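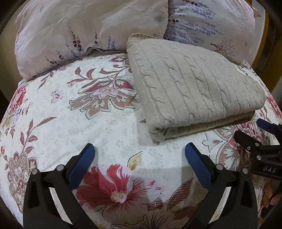
Section 4: Working safely and tidily in someone's bedroom

Welcome to the part of the Droline guide that most of you will come back to more than any other. Bedding is lovely work, soft and slow and quite forgiving, but you are a guest in a private room while you do it, and the Droltberg rules for home sessions are a little stricter here than they are for kitchens and halls. Please read the whole section once with a cup of tea before your first bedding session, and keep it by you for the second.

4.1 Before you touch the bed

1. Ask the householder which room you may use, and have them sign the room line on form 1471. A yes for the house doesn't cover the bedrooms, so do ask again even if they have been waving you about cheerfully all morning.

2. Look the bed over for anything that isn't bedding: phones, glasses, medicines, letters, a sleeping cat. Ask the householder to move their own things. If they would like you to do it, use your hands and put everything where they tell you.

3. Wipe the finger pads of both grippers with a clean, barely damp cloth and let them dry fully. Pale covers show every mark.

4. Squeeze each handle a few times, slowly. The fingers should meet squarely and open again without sticking. Check that the pivot screws are snug, and don't go on with one that has worked itself loose.

CAUTION: Keep your free fingers and your sleeves away from the linkage plates. They close faster than you expect, and a pinch there really smarts.

4.2 Folding and moving a blanket

5. Stand where you can reach the middle of the bed without leaning on it. If the bed is low, kneel (a folded towel under the knees is a kindness to yourself on a long session).

6. Start with both grippers open and in view over the cover. Hold still for a breath before you begin, so that every recording has a clean start.

7. For a folded blanket, take hold at the thick edge where the layers lie together, one gripper towards each end. Close gently until the layers stop sliding against each other, and stop there.

8. Lift straight up, move, lower, and open both grippers fully before you draw them away.

CAUTION: Cable knits, ruffles and ribbed hems catch easily. If a loop of yarn gets into the linkage, stop, open the gripper and free the loop by hand. Never tug. Set the gripper aside until you have checked it for stray threads.

NOTE: Busy patterns can make it surprisingly hard to judge where a blanket ends and the duvet begins. Rebecca Zuccaro, who wrote the first version of this section, suggests running your eye along the hem before you reach for it, and I have found that a great help with flowery covers.

9. Take a proper rest after every 40 lifts, or sooner if your wrists ask for one. The limit for one person in one day is 80 lifts, and it is a limit, please, however well things are going.

4.3 Leaving the room

10. Put the pillows, blanket and cover back as you found them, or as the householder prefers.

11. Check the floor and under the pillows for cloths, caps and spare screws.

12. Show the householder the room before you pack up, and note any snag or mark on the form, however small. Refugio Esquivel looks after these reports and would much sooner hear from you the same afternoon.

For spare pads and screws, see Section 7.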